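碗盘这点事：从水池到柜子，我这些年攒下来的办法

上次写完灶台那篇，留言里问得最多的居然是洗碗。有人问盘子上那层白雾怎么弄掉，有人问木筷子发黑还能不能要，还有位朋友一口气问了七个问题，从海绵问到碗柜的味道。我本来想一条条回，回到第三条就觉得不如单写一篇，反正七月天热，晚上也睡不早，坐在厨房里吹着风扇慢慢敲字，挺舒服的。

先说好，我家厨房很小，水池是单槽的，台面放一块大砧板就差不多满了。所以我的很多办法都是给小厨房用的，家里有大岛台的朋友看看就好（我羡慕你们！）。

一、饭后头五分钟

我以前的习惯是吃完饭先瘫一会儿，盘子叠起来往水池里一放，想着等会儿再说。等会儿往往就是睡前，米粒已经粘得像水泥，蛋黄干成一层漆。后来我改成先花五分钟，只做一件事：刮。用一块硅胶小刮板，把剩汤剩渣刮进厨余桶，油多的盘子再拿一张用过的厨房纸抹一遍。刮完要不要马上洗都行，哪怕再瘫半小时，洗起来也轻松很多。

刮板别买太硬的，边缘要能跟着盘子的弧度弯。我用的这块是烘焙时刮面糊的，几块钱，用了好几年，边上有点毛了还舍不得扔。

有一点要留心，沾过油的盘子不要直接叠着放。本来只有正面油，一叠，背面也油了，等于多洗一遍。我现在是碗归碗、盘归盘，油盘子单独摊在灶台上，干净一些的才叠。地方实在不够，就在两个盘子中间夹一张纸巾，这招是跟我婆婆学的，她过年收拾一大桌子的时候就这么干，动作快得我跟不上。

蛋液、米浆、面糊这几样，先用冷水冲。热水一浇它们就熟了，粘得更牢。油呢反过来，要热水。我有一阵子不管什么都开最热的水，洗个打蛋碗洗到怀疑人生，后来才记住这个顺序。

二、洗的顺序

顺序大家可能都听过，杯子先洗，再是筷子勺子，再是碗，再是盘子，最后是锅。道理很简单，一盆水从干净用到脏。可是我家那位永远先洗锅，说是锅占地方，看着心烦。我们为这个拌过几次嘴，最后各让一步：锅先刮干净，倒点热水，放回灶上泡着，水池腾出来洗别的。他看不见锅在水池里，心情就好了。

玻璃杯我会单独用一块海绵，跟洗油盘子的分开。杯子上那种雾蒙蒙的感觉，有时候就是海绵里的油带上去的，怎么冲都不亮。分开以后好很多。我拿剪刀在洗杯子那块海绵上剪掉一个角，家里谁来帮忙洗碗都认得出来。

洗洁精不要直接往海绵上挤一大坨。我是找了个按压瓶，倒进去一点洗洁精，再兑水摇匀，按两下就够一顿饭的碗。兑好的最好几天内用完，尤其夏天，放久了味道会怪。用这个办法之后，我家一瓶洗洁精能撑很久，冲水也省事，手也没那么干。

说到手，我冬天必戴手套，夏天嫌闷经常不戴，结果指尖裂口，切柠檬的时候疼得直跳。现在我的折中办法是里面套一双薄棉手套，外面再套橡胶的，棉的那层吸汗，用完翻过来夹在窗边晾。橡胶手套买大一号，好脱。手套里面有味道了，撒一点小苏打进去抖一抖，放一夜再倒掉。

三、泡碗的小苏打水

这个配方很多人问过。我的做法是一盆热水，放两大勺小苏打，把有茶渍的杯子和发黄的白碗泡进去，泡到水凉，再用海绵软的那面擦。茶渍特别厚的，直接拿小苏打调成糊，手指蘸着抹杯子内壁，转几圈，冲掉。描金边的杯子不要这样擦，我毁过一只，金边擦成了断断续续的虚线，心疼到现在。

铝的东西也不要泡小苏打，会发暗。我有个铝的小漏勺就是这么变色的，用还是能用，就是不好看了。

白醋是另一路，专门对付水垢。我们这边的水很硬，烧水壶三个星期不管就一圈白的。水壶里倒100毫升白醋，再加水没过水垢，烧开，关火闷着，等凉了倒掉，清水再烧两遍。闻着是有点冲，记得开窗。醋和小苏打别混在一起用，冒一堆泡看着很热闹，其实两个都白费了。还有千万千万别把醋跟含氯的漂白水碰到一起，会出有毒的气体，这个不开玩笑。

盘子上的白雾也多半是水垢。拿厨房纸蘸白醋敷在上面，等十来分钟，擦掉就亮了。如果敷完还是雾的，那可能是釉面磨花了，这种就救不回来，接受它，拿去垫花盆。

还有一种是灰色的细道道，像铅笔画的，这是金属刀叉在釉面上蹭下来的印子。小苏打糊轻轻磨，大部分能磨掉。我家吃牛排那几个盘子每隔一阵就要来一回。

四、木筷子、木勺和砧板

木头的东西我吃过大亏。刚搬进来那年买了一把漂亮的木勺，天天泡水里，没几个月就开裂发黑。木勺木筷用完马上洗，洗完头朝上立着，下面要透气。筷子筒底下没有孔的，趁早换掉，或者干脆找个有缝的沥水篮代替。筷子尖那头长期泡在一点点积水里，不发霉才怪。

筷子发黑要看情况。只是颜色深了，摸着还光滑，煮一煮、晒一晒接着用。要是有黑点，闻着有霉味，就不要留了，筷子又不贵。

砧板我用粗盐和半个柠檬擦，顺着木纹来，擦完停几分钟，冲掉，侧着立起来晾。切过洋葱大蒜的砧板，先用冷水冲，再用热水，味道会淡得快。每隔两个月我会给它上一次食用矿物油，晚上抹，第二天早上把多余的擦掉。别用做菜的油，时间一长会哈喇，整块板子一股旧油味，我试过，后来拿砂纸打了一下午。

刀也顺便讲一句。刀不要丢在有泡沫的水池里，伸手下去看不见，很危险。我的规矩是刀永远最后拿进水池，洗完立刻擦干插回去，中间不松手。

五、海绵和抹布

海绵我两个星期换一次，旧的降级去刷水池，再过两个星期扔掉。每天用完挤干，夹起来挂着，不要平放在水池边上。我在水池上方拉了根细绳，夹两个小夹子，一个夹海绵，一个夹钢丝球，滴下来的水正好落进水池。

抹布我分三种，擦台面的，擦碗的，擦地上突发状况的（家里有小孩的都懂）。擦碗的用棉麻那种，新买回来先洗两遍再用，不然掉毛，还不吸水。洗抹布不要放柔顺剂，放了以后吸水就差了。我有几条Fumau的格子布，颜色洗得都淡了，反倒是越旧越好用，擦玻璃杯一点毛都不留。

抹布有馊味，光洗没用，要煮。旧锅里放水，放一勺小苏打，煮十分钟，捞出来洗净，在太阳底下晒干。煮抹布的锅就别拿来煮面了，我专门留了一口掉了把手的小锅。

六、排水口

排水口的味道，是留言里的第二大户。我每晚收工前把滤网倒干净，用旧牙刷刷两下，再把一壶热水（别用滚开的，塑料管子受不了）慢慢倒下去。油能刮走的都在第一步刮走了，所以管子里积的东西不多。每个月拆一次下面的存水弯，底下垫个盆，戴好手套，做好心理准备。第一次拆出来的东西我就不形容了，怕你们在吃饭。

拆的时候先拍张照片记住垫圈的方向，装回去就不会漏。我第一次装反了，半夜听见滴水声，爬起来拿脸盆接，第二天请楼下的Lorenz Holzer来看，他蹲下去拧了两下就好了，还喝了我一杯咖啡。

平时不用的水池，比如阳台那个，也要隔三差五放点水。存水弯里的水干了，味道就上来了，跟脏不脏没关系。

七、要不要买洗碗机

这个问题我犹豫了很久。前年看中一台Nukora的台面小机，打完折1,987块，放在购物车里放了大半个春天。Rosalie Imhof是我以前的同事，家里五口人，她劝我买，说饭后那半个钟头是白捡回来的。我最后还是买了，一直用到现在，说几句心得。

小机子装得少，摆放就得讲究。盘子正面都朝同一个方向，中间留缝，水喷得进去才洗得干净。碗口朝下斜着放，平放的话碗底那一圈会积水，拿出来的时候哗地倒在下面的盘子上，等于白烘。勺子不要摞着，一把头朝上一把头朝下插开。长柄的东西先看一眼会不会挡住喷臂，用手拨着转一圈，不碰就行。我有一次没看，一把锅铲卡在那儿，整锅碗出来跟没洗似的，我还以为机器坏了，差点打电话报修。

放进去之前刮干净就可以，不用先洗一遍。先洗一遍再进机器的朋友，你们图什么呀！不过米粒、葱花、牙签这种小零碎一定要清掉，它们会堵滤网。滤网我每个星期拿出来冲一次，用软毛刷，别用钢丝。

洗碗盐和漂洗剂看水质。我们这儿水硬，盐不能省，省了杯子就发白。洗碗粉比洗碗块灵活，碗少的时候可以少放点。

不能进机器的，我贴了张小纸条在柜门里面：木头的，铸铁的，描金的，刀，还有奶奶留下的那套薄胎杯子。贴了纸条之后，家里误伤少多了。

烘干程序我一般不跑完，洗完把门拉开一条大缝，余热散得很快，让它自己晾。塑料饭盒总是不干，尤其盖子那条沟里，得拿布补擦一下。先拿下层再拿上层，上层碗底的水就不会滴到下层干好的盘子上。这个顺序我写在前面就好了，算了，就搁这儿吧。

八、晾干这一步

手洗的话，晾比擦省力，也干净。我的沥水架换过三个。第一个是铁丝镀层的，没多久就起锈；第二个是塑料的，缝里长黑霉，刷都刷不到；第三个是不锈钢的，底盘能抽出来倒水，总算稳定下来。买的时候看两个地方，焊点要光滑，底盘要能整个拿下来。底盘每天倒，别嫌烦。积水放到第二天就滑溜溜的。

没有沥水架的时候，厨房大毛巾折两折铺在台面上也行，碗扣着，边上垫一根筷子，让碗口翘起一点点，里面的潮气能跑出来。杯子也一样，直接倒扣在平面上会闷出一股味道。

玻璃杯想要亮，还是得趁热擦。用刚才说的旧棉麻布，一手包住杯底，一手把布塞进去转，别捏着杯脚拧，杯脚就是这么断的。

不锈钢的勺子和锅，晾干会留水印，我是洗完顺手一擦。已经有彩虹色那种印子的，白醋抹一下，冲掉，立刻没有。

九、盘子怎么收

我家碗柜那一层净高很尴尬，叠高了取不出来，叠矮了浪费。以前我把所有盘子按大小摞成一摞，想拿最底下那个大鱼盘，就得先把上面的全搬出来。搬来搬去，磕掉过两个口。

现在是常用的立着放，不常用的才叠。叠的那摞中间夹一层薄垫，旧T恤剪的圆片就行，不用专门买。立着放的好处是抽哪个是哪个，还能看见颜色，早餐用黄的晚饭用蓝的，随我高兴。
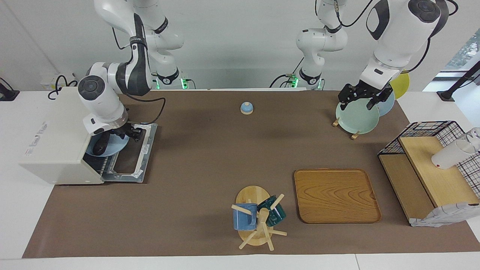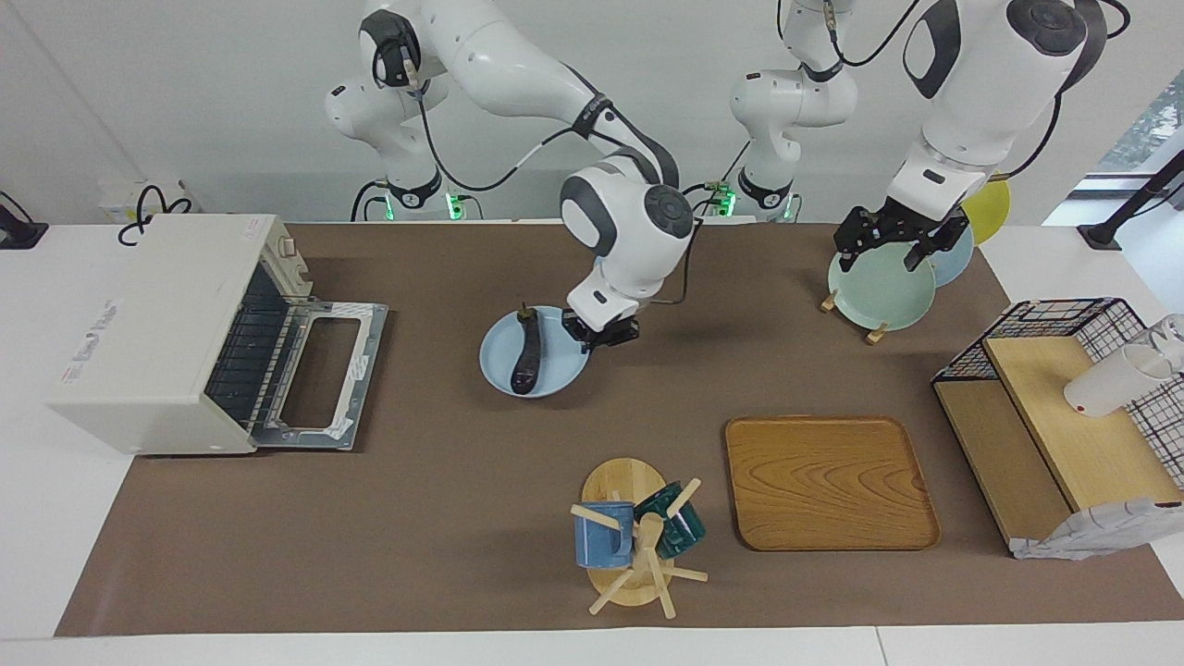 盘架我买过好几种，最后留下来的都是矮的。高的那种看着气派，放进柜子顶到隔板，盘子要斜着才塞得进去，塞两次就烦了。买之前量一量自己最大和最小的盘子，我家深盘边厚，窄缝的架子根本卡不住，往后一靠就滑。像第二张里那种带短木棍的小木架就够用了，浅绿的盘子在架上立着，后面浅蓝的和黄的也斜斜立着，捏住上沿一提就能拿走，不用碰旁边的。木架子最怕潮，盘子一定干透了再放上去，架子底下我还贴了四个小毛毡垫，一来不滑，二来底下能走一点风。过一阵子把架子整个拿出来，干布擦一遍，有灰的角落用旧牙刷扫一扫。

大鱼盘和那种带把手的烤盘，立不住，我就让它们躺在最底层，上面不压东西。砂锅也在那层，盖子翻过来扣着，中间垫张纸，闷不出味。

柜子里有味道的，先把东西全拿出来，用温水加一点白醋擦，门敞开一整天。再放一小碟干咖啡渣进去，一定要干的，湿的会长毛。我试过茶叶包，也行，就是香味散得快。柜门别一天到晚关死，我做完晚饭习惯把碗柜门开着，睡前再关。

柜底我铺的是可以剪的防滑垫，大约13块一卷，剪完还剩好多，拿去垫抽屉了。铺之前先把角落的碎屑吸干净，要不然垫子底下硌得慌，还招虫子。

十、几条零碎的，想到哪儿写到哪儿

两个碗套在一起拔不出来，里面那个放冰水，外面那个泡温水，等一会儿轻轻一转。温水就行，别用烫的，会炸。

玻璃瓶上撕不掉的标签，先用吹风机吹热再撕，剩下的胶用食用油抹一抹，放一刻钟，拿洗洁精洗掉。

保温杯的密封圈要拆下来洗。很多人的杯子有味道，问题全在那一圈胶上。拆的时候用牙签的圆头挑，别用刀尖。装回去之前看看哪面朝上，装反会漏，漏在包里是什么滋味我知道。

饭盒染了番茄汁的颜色，洗干净以后打开放在太阳底下晒，一两个大晴天就淡了。装红油之前先在盒子内壁薄薄抹一层素油，也能少染一点。

吸管刷别扔，除了刷吸管，还能刷壶嘴，刷水龙头背后那条缝，刷蒜泥器的孔，我家一把刷子比谁都忙。

刨丝器洗的时候顺着刃的方向刷，逆着来海绵会被削成渣，手指头也悬。刚用完的时候最好洗，先冲一下背面。

铁锅生了一点锈不用慌，粗盐加一点油，拿厨房纸使劲擦，擦到纸上不再发红，洗净，烧干，再抹一层薄油。抹多了会发粘，薄到看着像没抹就对了。

搪瓷锅糊底，放水和小苏打，小火煮一会儿，关火放凉，木铲一推就起来。推不动就再来一次，别上钢丝球。

缺了小口的盘子，如果摸着割手，就别再盛菜了。我家那两个磕掉口的，一个拿来放肥皂，一个放在门口装钥匙。

上回有人问我泡小苏打能不能去碗上的贴纸胶，不太行，还是用油。还有人问洗碗机里能不能蒸鱼，这个我真没试过，试过的请在下面留言告诉我，连鱼的大小一起写上。

下一篇打算写冰箱抽屉，手上正好有一格烂了半棵白菜的要收拾。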